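Rivia Small Grants, Round 3
Progress report: open day and demonstrations
Grant holder: Lollell Workshop
Period covered: January to October 2023

1. Purpose of this report

Our grant agreement asks for a report after the public open day and before release of the final payment. The report covers preparation, the day itself, what visitors told us, spending to date and what is left to do. The demonstration plan submitted with our application is referred to below as the plan.

2. Preparation

The plan called for the open day to take place in the Khumalo building, with the ground floor for visitors and the upper rooms closed. We kept to that. The original layout had one large demonstration area with seating. After a trial run with staff from two neighboring offices, we changed to separate stations with standing room at each. In the trial, people at the back of the seated area could not see what the operator's hands were doing, and several left before the end.

The stations were set up on ordinary office furniture. Early drafts of the plan included a purpose-built demonstration bench. We dropped it after getting a quote and moved the money to signs and printed handouts, as agreed with your office by email.

We chose everyday tasks for the demonstrations. The list was: using a desk telephone, folding a cloth, putting pens away in a cup, and opening and closing a drawer. Operators carried these out with hand-held grippers fitted with marker cubes, so that the position of the tool could be tracked while the person worked. The recorded movements are the material we use in training the Kedeck arm.

3. The open day

Doors opened at 10 in the morning and closed at 4. Visitors came in small groups and were given a short introduction at the entrance before moving on to the stations. The introduction was meant to take five minutes and usually took longer, mostly on account of questions. By late morning there was a line in the hallway, and we shortened the talk.

The telephone station drew the most questions. Visitors wanted to know why we would bother with a desk phone, and the operators explained that a handset has to be lifted, held and put back in a particular position, with a cord attached that gets in the way. Older visitors liked this one. Some of the children had not used a phone with a cord and asked to try it, which we allowed between demonstrations.

The drawer station had a problem with tracking in the early afternoon. Sunlight through the side window fell across the markers and the software lost them. We pulled the blind down, restarted the session and were running again before the next group arrived. Window blinds are now on the setup checklist.

The Kedeck arm was shown in a separate room behind a barrier. It ran the pen task only. The plan said it would also fold a cloth, but it did not do this reliably enough in the week before, and we took it off the program. We showed a recorded clip of an earlier attempt in its place and told visitors that it was a recording.

4. Feedback

Comment cards were left at the exit. The most frequent request was for more time to try the grippers. People also asked for larger print on the station signs and for somewhere to sit. We had removed nearly all the seating when we changed the layout, and that was a mistake. A few benches along the hallway would have been enough.

Two teachers asked about school visits. We have sent them the handouts and will reply properly once we know what staff time is available next term.

A smaller number of cards raised concerns about jobs. The operators had answers ready on how the recordings are made and stored, but were less prepared for this subject. We will write a short briefing for staff before any further public event.

5. Spending

The award for this stage was $2,976. Spending to date is $2,874, leaving $102. The main costs were room preparation, signs, printing, the barrier for the arm and replacement finger pads for the grippers. We printed 2,000 handouts, too many for a single day, and the remainder will be used for school visits and at the front desk. Receipts are in the folder already shared with your office.

We would like to put the unspent $102 toward reprinting the station signs in larger type. Please confirm whether this needs a formal change request.

6. Remaining work

— Reprint the signs, subject to your approval.
— Write the staff briefing on jobs and automation.
— Finish sorting the recordings. Sessions with lost tracking will be set aside and not used for training.
— Repeat the cloth-folding trial on the Kedeck arm and send you the results, whether or not they have improved.

No extension to the grant period is requested.
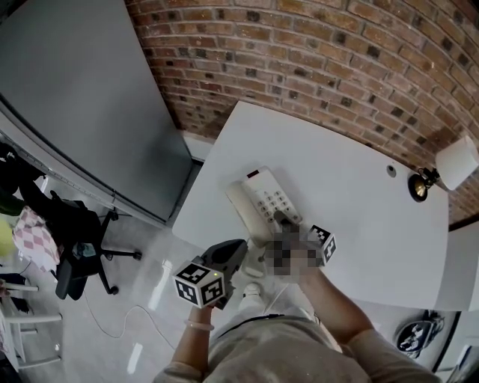
Telephone task with hand-held gripper and marker cubes, Lollell Workshop.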